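Home | Builds | Tools | Events | About

Posted in: Shop News, Robots

Keltham shop's bin-picking arm gets its first open night

December 7, 2024

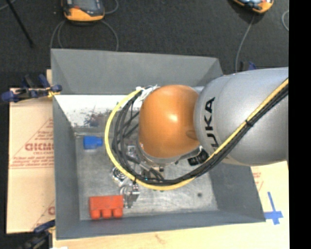 So the arm is running, and if you've been following the thread on the members' list you know what a long haul it has been. The Keltham shared workshop will let people come and watch it pick parts out of a bin at the next open night, and I've been given the job of writing that up for the page. I'm also one of the four people building it, so don't expect a lot of distance from me!

The quick version: we bought the KUKA secondhand through Pruvost, a surplus dealer one of our members used to work for, and it landed here in November on a pallet that wouldn't fit through the side door. We paid for it out of the tool fund plus $400 that Gaëtan Royer put in himself and refuses to be paid back for. Gaëtan wrote most of the picking software too. He calls it Prerix and won't say why.

What it's supposed to do is pretty simple to say. You dump a mix of stuff in the bin, toy blocks and odd bits of metal, and the arm goes in and takes things out one at a time. The blocks are easy (well, easier). Shiny metal is where we lose our evenings. Gaëtan has been keeping a log, and in the last batch of 1000 tries it came up holding something 672 times. I thought that was great. He did not think that was great and went home early.

Most of my own hours have gone into cables. I've rerouted the bundle along the arm three times now, and every time I figure I've left enough slack, somebody writes a move with a wrist turn in it that I didn't plan for. There are a lot of zip ties on that thing. If anyone has a proper cable dress pack lying around and would trade it for cash or a few weekends of help, please email me, I mean it.

The other chore was getting the bin to stay put. We've got it clamped to the work surface, and the tape on the table is not decoration, so please don't peel it up or set your coffee on it. Same goes for the clamps, which I know are handy and which I know people borrow. Buy your own, they're like eight bucks.

For open night we'll do short runs with breaks in between, so you can come up and ask questions while the arm is parked. Bring small objects if you want to see what it makes of them, nothing breakable and nothing heavier than a can of soup. Kids are fine as long as they stay on your side of the barrier. We have room for 200 people in the whole building, so sign up at the front desk or on the events page.

A group from the Briltonano makers' club is driving over with their own little desktop arm, and there's talk of a race, ours against theirs, same pile of blocks. Theirs is a lot quicker than ours. I'm going to ask for a head start.

Tags: robot arm, bin picking, open night

Get shop news in your inbox once a month. Enter your email to subscribe.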